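Hendlow Hall gets its sinks back
2022-04-01

Good news for anyone who has been filling the tea urn from a bucket: the washrooms and the little side kitchen at Hendlow Hall are open again! I stopped in this morning with my notebook and my own empty water bottle, and I left with both of them full.

The old sinks had been giving trouble since before I started writing this column. The one nearest the back stairs dripped all winter, and in February a supply line under it let go overnight and soaked the storage closet next door (goodbye, folding chair cushions, and goodbye to most of the craft paper). The water was shut off to that whole side of the building the next day and it stayed off. If you came to the pancake supper you'll remember the line for the one working washroom, which at its worst went past the coat racks and out onto the porch.

The plumbing work went to Brumach, the outfit over on the mill road, and the bill came to $2,393 for parts and labor. I'd been bracing for a lot worse. That covers new supply lines, new shutoff valves, new sinks and faucets, and hauling away the old stuff. The hall fund paid for it, with a good chunk coming out of the winter rummage sale, so if you bought one of those awful lamps, thank you.
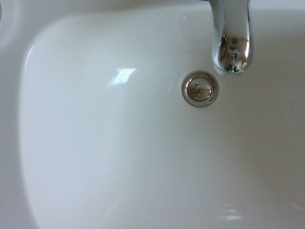
I'm a fan of the white. There was a loud group in town who wanted stainless steel (easier to keep looking nice, they said, and they may turn out to be right), but I grew up with a white sink and I like being able to see when it needs a wipe. The basins are deeper than what we had before, too, so you can get a big stockpot in there without soaking your shirt. I tried it with the chili pot from the pantry shelf and it went right in.

A few things to know before you head over. The hot water takes its time getting to the far washroom, so give it a minute. Please don't use scouring powder on the new sinks; there's a bottle of soft cleanser in the cabinet and a stack of clean rags next to it. Coffee grounds go in the trash and NOT down the drain. I'm looking at the early card players here, and you know I love you.

The closet still needs paint, and the shelves that got wet are stacked in the hallway until somebody decides if they're worth keeping. Harkero is giving us 20 percent off the paint, and I'm told the color will be the same tan as before. I put in a word for yellow. We'll see.

Rental bookings have started up again as well. The side kitchen goes for $35 an afternoon, same as last year, and the main room is extra. The calendar is on the board by the front door, and the first 3 weekends already have names penciled in, so don't wait too long if you've got a graduation party in mind. Bring your own dish towels. The drawer of old ones got tossed with the cushions and I haven't seen any new ones yet.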